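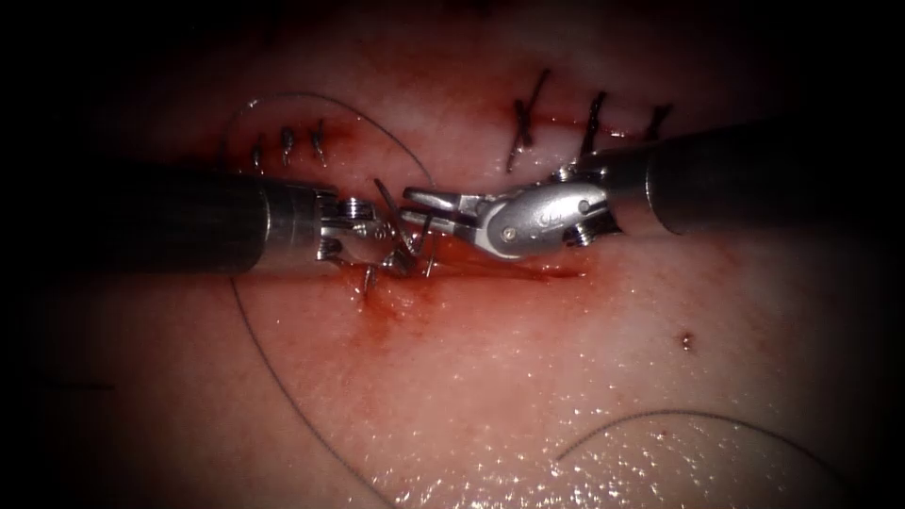
The day the left wrist let go

The woman who runs the suturing bench at Grurncombe puts the kettle on before she'll talk about the fault, and then she tells it from well before the beginning, with a long detour through the parking. She has been a biomedical engineer for most of her working life and she asked me to leave her name out, mainly (she said, laughing) so her mum wouldn't ring up about it.

Her group tests software that ties surgical knots by itself. Two instruments, a length of thread, a cut to be closed with interrupted stitches, one knot after another along the seam. The planning software is called Phetsri and the group wrote it themselves. The instruments' drive units come from a firm called Skitoria. All of it is bench work, and a long way from any patient.

"People imagine the sewing is the hard bit," she told me. "Getting the needle through, well, we had that going reasonably well by July. It's the thread that makes you want to go home. You've got long loose strands lying about all over the place, and every one of them would love to be in your knot."

The fault came on a trial that was meant to run to 20 stitches. The first eight went in nicely and she had, she admits, wandered off to look for a biscuit. On the ninth, the left gripper was holding the thread down close to the tissue while the right pulled the knot snug, and the left jaws opened by themselves. The right arm carried on pulling. With nothing holding the other end, the thread ran, the half-made knot came up with it, and the stitch tore out sideways through the edge of the cut.

"It was over in the time it takes to say 'oi'," she said. "My colleague got to the stop button and I got to the doorway with a ginger nut in my hand. And the arm had already stopped on its own by then, to be fair to it, but it had stopped late. That's the part I didn't sleep over."

They started with the software, naturally, and lost most of a fortnight there. The logs showed Phetsri asking for closed jaws the whole way through, and the drive unit reporting closed jaws in return. Everybody agreed with everybody, she said, and the jaws were open.

The trouble was in the wrist. These instruments are worked by fine cables running down the shaft and over a stack of little pulleys, and one of the cables on the left one had stretched. The motor turned to the position for "closed" and stayed there, quite content, while the slack was taken up somewhere along the way. When the wrist bent a bit further than usual to follow the thread, the grip simply went.

She fetched the instrument from a drawer to show me, and bent the wrist back and forth with her thumb while she talked. It had done nearly 3000 grips. The group's own rule was to retire a wrist at 2000, but the counter lived in a spreadsheet, and the spreadsheet had been started fresh when they changed computers. "So that one's on us," she said. "I'd love to blame a supplier but I can't, I typed the zero in myself."

The count is now kept in the drive software and the arms won't move if it's over. They have also added a check from a second source, a small tension monitor called Zokix that watches the load at each instrument. If one side is pulling and the other side feels nothing, both arms freeze where they are – they don't retract, they don't finish the throw. She was firm on that. A tidy retreat sounds lovely, she said, until you remember there may be thread wrapped around something.

I asked whether a person would have caught it. She thought about that for a good while and topped up both our cups. A surgeon watching the thread would probably have seen it go soft a moment before, she reckoned, and eased off without really knowing why. Teaching the planner to notice the same softness is what she's working on now, and so far it is fooled by shadows, by fluid on the surface, and by its own other threads.

"I've got a student who thinks we'll crack it by winter," she said. "I've told them that's marvellous, and to check the cables first."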